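Long thread about a footbridge, because a few of you asked what I've been up to in Clastley since August and I keep giving half answers. Get a cup of tea — I've had two writing this.

1/ The bridge is a little brick arch over the mill stream, single span, with a path on top that everyone at that end of the village uses to get to the bus. It isn't grand. You could walk over it every day for years and never know there was an arch under you (I'm told plenty of people have).

2/ I got involved when Kelly Pacheco at the parish office sent me a photo of a crack in the downstream face and asked, very politely, if it was the sort of thing one ought to worry about. I wrote back that it depended, and I know how annoying an answer that is!

3/ So down we went in waders, me and Jailson Conceição, who has a much better eye for old lime mortar than I do. The crack ran along the line where the outer ring of brick meets the rest of the barrel. Ring separation, more or less, and very common on bridges of this sort. You tap along with a hammer and listen for the dull bits.

4/ There were a lot of dull bits. Jailson chalked them as we went and by lunch the underside looked like a butcher's diagram.

5/ What had pushed the face outwards was the fill. At some point the path had been resurfaced and the old drainage outlets covered over, so the rain had been going straight down into the middle of the bridge and sitting there. Wet fill is heavy and it leans on the side walls all winter long.

6/ First job, then, was water. We found the old outlets by digging from the top, very gently, with Montserrat Segura recording every layer as it came up. She had us stop for the best part of a morning over a band of cinders and I'm glad she did — it's where the original path surface was.

7/ After that, stainless tie bars through the width of the bridge, 4 of them, with plates set back behind the brick faces so you can't see them. I'd drawn them slightly too low on the first sketch and Valdir Conceição caught it before anything was drilled. Thank you, Valdir. Again. 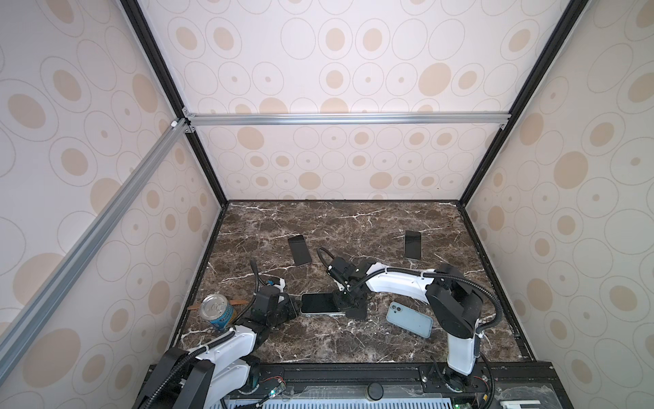
8/ The ties are only there to hold the side walls where they are, mind. We never tried to pull anything back straight. The bulge on the downstream side is 66 mm at its worst and it will stay 66 mm, if I've done my sums properly, and there are little steel studs in the face so we can go back and measure.

9/ Bricks next. We needed 216 to replace the ones that had gone to biscuit at the waterline, and matching them took longer than laying them. The Camargo yard had a pallet the right size and very nearly the right red, a touch darker when damp.

10/ Lime pointing is being finished this week if the frost holds off, and the path should open again once the hessian comes down. Kelly has the dates for anyone local, so do ask her before you set off for the bus. I'll put up the stud readings after the first winter.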